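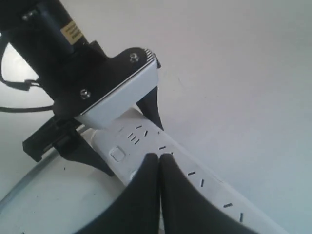

Jernthorpe 草地恢复项目 种子实验室工作记录

日期:2021年11月23日
记录人:Eyerusalem Dinsa
事项:Lerko 坡地本年度采种批次的清理、称重与低温层积准备

一、采种批次情况

本年度 Lerko 坡地所采种子现已全部入库。坡脚湿润地段以柳枝稷、沼生苔草为主,坡中段为大须芒草和黄假高粱,坡顶干燥处为小须芒草与垂穗草。各批次按坡位分别装袋,纸袋外侧写明种名、坡位及采集人。坡中段有两袋标签字迹受潮模糊,经与野外记录本核对,确认均为大须芒草,已重新贴签。

野外记录本中坡脚一页将沼生苔草误写为另一种苔草,已在原页划改并签名。请各位同事今后改动原始记录时一律采用划改,勿使用涂改液。

二、清理

大须芒草带芒和绒毛,直接过筛易结团,本次先用手搓,再以搓板去芒,最后过风选机。风量偏大时饱满小花亦被吹出,第一遍所得轻质部分中仍见有充实颖果,故将轻质部分回收,降低风量后重走一遍。第二遍效果较好,轻质部分经抽检切开,基本为空壳。

黄假高粱清理较为顺利,仅芒部折断后混入粉尘较多,操作时须佩戴口罩。小须芒草绒毛更重,暂不去毛,计划春季与湿沙混合后人工撒播。

沼生苔草果囊完整,未作破囊处理。以往曾有意见认为破囊可提高发芽率,但本室尚无对照数据,留待下述试验一并考察。

三、称重

黄假高粱清理后净重1,769克,已扣除袋重,复称一次,读数一致。大须芒草因第二遍风选后仍在摊晾,待含水量稳定后再行称重,此处暂空。

天平使用前已用标准砝码校准。门口气流对读数有影响,称量期间请关闭房门,并在门外挂牌。

四、层积试验设计

试验种:柳枝稷、沼生苔草、黄假高粱、野决明。
每种取1,000粒,四种合计4,000粒。每种均分为两份,一份作冷湿层积,一份干藏于室温作对照。
沼生苔草的层积份内再均分为破囊与不破囊两组,对照份不作此区分。

层积基质为细河沙,先过筛、清洗、烘干,冷却后加水至手握成团、松手即散的程度。野决明种皮坚硬,层积份与对照份均先以细砂纸轻擦,擦至种皮失去光泽为止,不得伤及胚部。该项操作由同一人完成,以免轻重不一。

冷藏箱设定温度为4摄氏度。箱内上层靠近出风口处曾有结冰现象,故种袋一律置于中下层,每周调换位置,并将袋口略微打开透气数分钟。如见霉点,先拍照登记,再取出受染部分,不得直接丢弃整袋。

五、播种床准备

温室东侧育苗架已腾出下层,用于春季发芽观察。育苗盘以稀释漂白液浸泡后冲净,倒扣晾干。育苗土沿用 Abera 配方,不另加肥料。本地草原种在贫瘠基质中表现通常较稳,施肥过多时杂草生长更快,去年已有教训:当时两盘大须芒草几乎全为马唐所覆盖,未能取得有效数据。

六、关于 Clanska 入口地块

Clanska 入口处拟新建示范草地一块,面积不大,但游客往来频繁,项目方希望来年即可见到成效。本人意见如下,供讨论:

多年生暖季型禾草第一年以扎根为主,地上部分矮小,公众往往误认为播种失败。建议在混播方案中适当加入加拿大披碱草等建植较快的种类,同时于入口处设置说明牌,告知游客第一、第二年的预期样貌。

该地块现有植被以高羊茅为主,尚未清除。若在未清除的情况下于冬季撒播,出苗后难以与之竞争。建议将播种推迟一季,先行覆盖或分次浅耕。地块下缘积水时间较长,适合沼生苔草和柳枝稷,不宜与坡上使用同一混播配方。

关于种源,本人倾向于全部使用 Lerko 坡地自采种。外购种虽量大价低,但来源地纬度不明,花期可能与本地种群不一致。如自采量不足,宁可缩小首期播种面积。

七、待办

大须芒草摊晾完毕后称重,补入第三节。
层积袋于本周内全部装箱,箱门张贴清单一份,另存一份于文件夹。
12月初检查层积基质湿度,必要时喷水,并记录喷水日期。
向 Jernthorpe 办公室申领自封袋及防水标签,现存标签遇水脱胶,不宜再用。
Clanska 地块土样尚未送检,须先确认取样深度是否与 Lerko 坡地一致,否则两处结果无法比较。
风选机出料口密封条老化,有漏种现象,下次使用前更换。

补记:下午复查野决明对照份,发现有数粒带虫孔,已剔除并从同批次中补足。虫孔种子单独装入小瓶,置于干燥器旁,瓶身已标明,请勿混入其他批次。其余种类逐份抽看,未见同类情况。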